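Gonholm ensaya en simulador los primeros puestos con robot

El taller de preparación de pedidos de Gonholm empezará en julio a trabajar con un robot de dos brazos en la zona de mesas. Antes de instalarlo, el equipo de procesos de Clodura prueba los movimientos en un entorno simulado, con muebles y objetos corrientes, para ajustar el agarre sin parar la actividad del turno.

La mayor parte del tiempo se dedica a las pinzas. El programa guarda lo que ve el robot en cada intento y el equipo revisa después en qué momento falla la maniobra. En esta fase se han previsto 1.000 intentos. 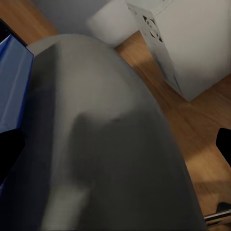 Dedo de la pinza en primer plano durante una prueba en el simulador.

Los objetos pequeños son los que dan más trabajo. Cuando el dedo tapa la pieza, el operador que guía el brazo pierde la referencia y tiene que retirarlo y volver a entrar. Las compañeras del turno de mañana pidieron que el puesto tenga una segunda vista en pantalla, y la petición ya figura en el pliego que se ha enviado a Ornetti.
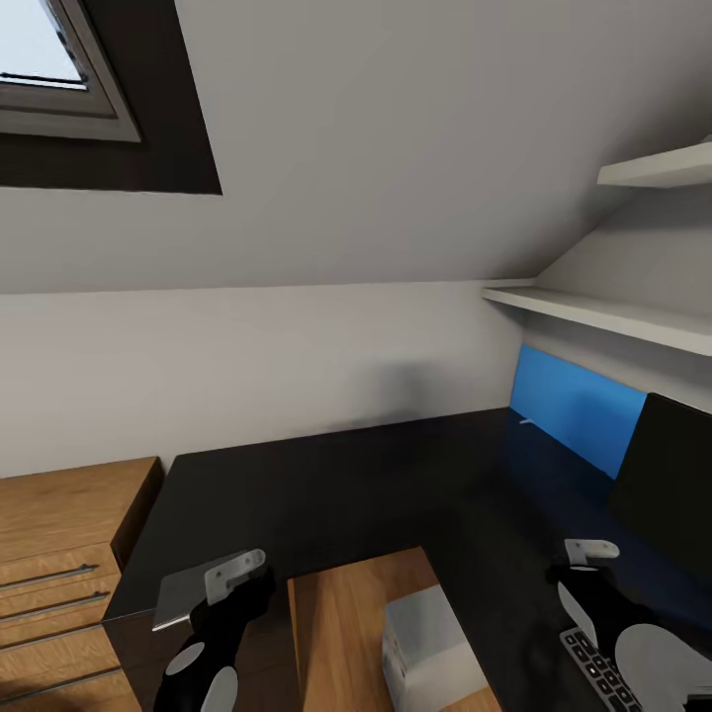 Las dos pinzas sobre el escritorio negro, con la tabla de madera y la caja blanca delante.

En cuanto a la plantilla, el acuerdo firmado en Gonholm no contempla bajas de personal. Cambian las tareas: 4 personas pasarán del empaquetado manual a la supervisión del robot, con turnos rotatorios para que nadie esté la jornada entera frente a la pantalla. El robot se ocupará de hasta 200 cajas por turno. Los pedidos frágiles y las devoluciones seguirán haciéndose a mano.

La formación se dará en horario de trabajo, en el aula de la nave Bozkurt, y empieza con el mismo simulador que se usa ahora. Quien quiera apuntarse debe avisar a su encargado antes de que acabe junio. No hace falta experiencia previa con robots ni con programación.

Queda pendiente la revisión del plus de puesto, que se tratará en la próxima reunión con la empresa. También falta decidir dónde se colocará la parada de emergencia adicional que solicitó el turno de tarde.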